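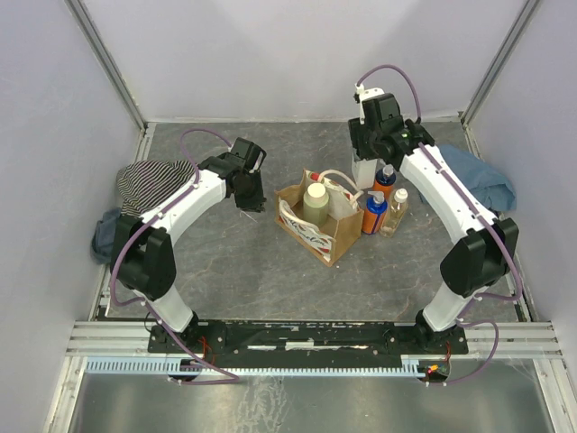

Packing a gift bag of toiletries so it survives the trip

Most advice on gift bags is written by people who sell gift bags. You get a paragraph on tissue paper, a paragraph on ribbon, and a photo of something that has clearly never been carried down a flight of stairs. I have put together a fair number of these for housewarmings and hospital stays, and I'm not convinced that half the usual steps do anything. What follows is what I still bother with.

The bag I use is plain brown paper with a white handle tied through it and a label stuck on the front. A pack of 20 from Monard has lasted me since October. They're fine. The packaging says they're "extra strong," which I'd take with some salt.

What you need

A paper gift bag with a flat bottom
A small open cardboard box
Bottles, some with pumps and some with plain caps
Something soft, such as a towel, a washcloth or a knit hat
A small plastic bag for each pump bottle
A rubber band or two

Step 1. Put everything out before you pack any of it

I used to skip this and pack straight from the shopping bag. Then you find the tallest bottle last, and it has nowhere to go. Stand the bottles up next to the bag and look at them. Pump bottles are nearly always taller than you remember, and a pump sticking over the rim will catch on a coat sleeve sooner or later.

Keep the cloth things off to the sides until you know how much room is left. People put the towel in first as "cushioning" and then can't work out why nothing stands up straight.

Step 2. Check every cap

Turn each one. Squeeze bottles with a nozzle tip are the worst offenders in my experience, and the ones sold as travel-safe are no better than the rest. I tipped a new Niva lotion upside down over the sink last winter with the cap "locked" and had a puddle before the kettle boiled.

For pumps, twist the head down if it's the kind that twists. If it isn't, put the bottle head first into a small plastic bag and hold the bag at the neck with a rubber band. It's ugly. You can take it off at the door.

Step 3. Decide between the bag and a box

I'm going to be annoying and say that the bag is often the wrong choice. It looks nicer, it has a handle, and it falls over. A small open cardboard box sits flat on a car seat and doesn't care much how heavy the bottles are.

My friend Riku Tsuji thinks a box looks like a delivery and not a present. Maybe. A box with some lettering on the side does most of the decorating for you, and I have yet to see anyone hand back a bottle of shampoo over it. If it's going farther than the next street, I use a box. If it's going across the hall, I use the bag.
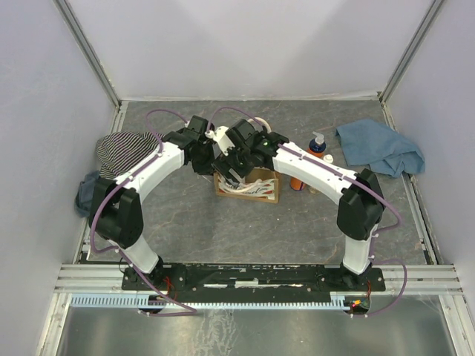 The box, with the orange bottle and a pump bottle standing to the right of it.

Step 4. Heaviest in the middle

Start with the fullest bottle and put it in the center of the base. Lighter ones go around it. The usual instruction is "tall at the back, short at the front," and that works in a basket sitting on a table. In a bag that somebody will swing by the handle, the tall bottle at the back ends up lying on top of the short ones.

One bottle standing in a paper bag is steady enough if the base is properly creased. Run your thumb along the bottom folds before you load it. Two or three bottles need something between them, and we'll get to that.

If you have a mix of colors, don't spend long on it. I once watched Isamu Higuchi rearrange an orange bottle and a blue one for most of a Sunday afternoon. They slid back together in the car.

Step 5. Fill the gaps with something useful

Shredded paper is my least favorite thing in the whole business. It gets in the pump nozzles, it gets on the rug, and the person you gave it to has to throw it out. Use cloth. A light blue towel or a striped knit hat fills a gap just as well, and it's part of the present.

Roll a towel loosely and push it down the side. A knit hat goes best over a bottle with a plain cap — not over a pump, where it only presses the head down. Anything as stiff as denim is more trouble than it's worth in a small bag, so carry it separately.

Step 6. The lift test

Pick the whole thing up by the handle and hold it for a slow count of 32. Yes, I chose the number myself. If the base sags or the handle starts pulling through the paper, take out the heaviest bottle and try again. With a box, lift it from underneath and tilt it a little each way. Listen for sliding.

Step 7. Label, last

Stick the label on after the lift test, when you know you won't be swapping bags. Press the corners down well. I've tried the fancy Ebihara ones and can't see what the extra money buys.

Then keep it upright until you leave, and put it on the floor of the car behind the passenger seat.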